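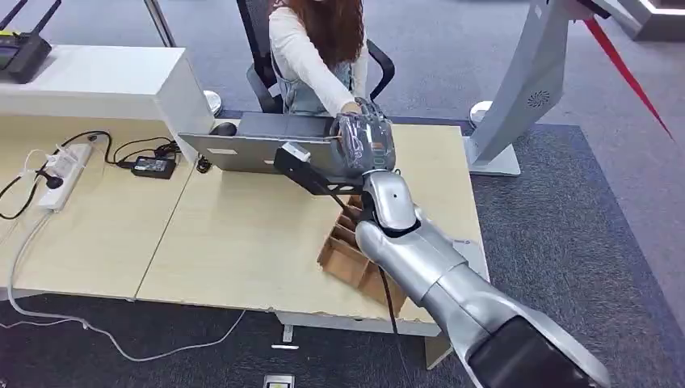

Has anyone here gotten a straight answer out of the Trolthorpe library on renewals? I had two books due, renewed both online, got the green check mark, and still got billed for one. Called twice. First person said it was on hold for someone else so the renewal "didn't take." Second person said there was no hold. I do my complaining at work like everybody, sitting at a light wood desk with the bill in front of me, and I'm about ready to just pay it and be done. But it bugs me. If the system says renewed then it's renewed, right?

Posted by ustell_reader, 1st December
Print this thread | E-mail this thread

ezeani

Happened to me in January. The check mark only means your request went in. You have to go back to the account page and look at the due date. If the date didn't move, no renewal. Dumb, I know.

ustell_reader

Well thats great. Where does it say that?

ezeani

Bottom of the help page. Small print.

pagecorner

Don't pay it! Once you pay they close it out and you can't argue. Bring the book in, ask for the desk supervisor, have them pull up the history. Took me ten minutes. They wiped the whole thing and were nice about it.

Wael Hegazy

I'd go the other way. Pay it, it's a couple bucks, that branch is short on staff as it is. Everyone wants longer hours and more new books and then fights over a late fee.

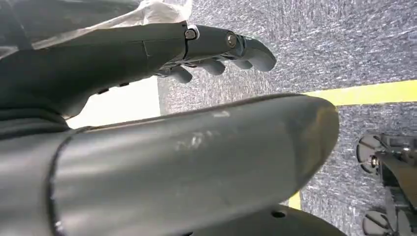
grorness43 wasn't having that. It isn't about the money, it's that a blocked card means no holds and no interlibrary loans until it's cleared, and some of us wait months for those. I had a genealogy book coming from out of state, 800 pages, and it got sent back because of a fee I didn't even know was there. Had to start over at the end of the line.

Wael Hegazy

OK but that's an argument for paying right away, isn't it.

grorness43

It's an argument for the website telling you. One e-mail. They send me the newsletter every week no problem.

pagecorner

The newsletter lol. Does anyone read that

ezeani

I do. That's where the help page was explained, back when they switched systems. Think I still have it, hang on — found it. The relevant bit:
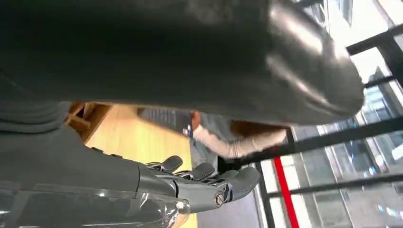 No. 104

"Patrons should note that an item requested by another reader cannot be renewed. The renewal button will still appear. Please check your new due date before leaving the page."

So there you go. They knew the button was wrong and wrote it up instead of fixing it.

ustell_reader

Unreal. OK so maybe there was a hold, and the second person on the phone just didn't see it because the other reader had canceled by then. That would explain the two stories. Still annoyed.

Wael Hegazy

That's probably it. And I'll give you this much, the button should be grayed out. I just don't think the people at the desk should be the ones catching it from us.

ustell_reader

Fair. I wasn't rude to them btw. Going in Tuesday after work with the book, plus a printout of ezeani's newsletter. If they take the fee off, great, and if they don't I'll pay and write to the board about the button.

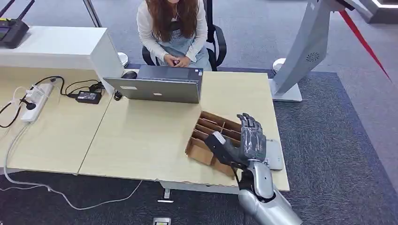 Also going to ask about the other one, the one that did renew, becuase now I don't trust that date either. And while I'm there, does the Ustell Road branch still take returns from Trolthorpe? The drop box had a sign on it last time and I didn't stop to read it. It's closer to me and I'd switch if the parking wasn't so bad.

grorness43

They take them, but it adds a few days before it shows on your account. So return early or you'll be back here with another bill.

pagecorner

Ask for a receipt. They don't offer but they'll print one.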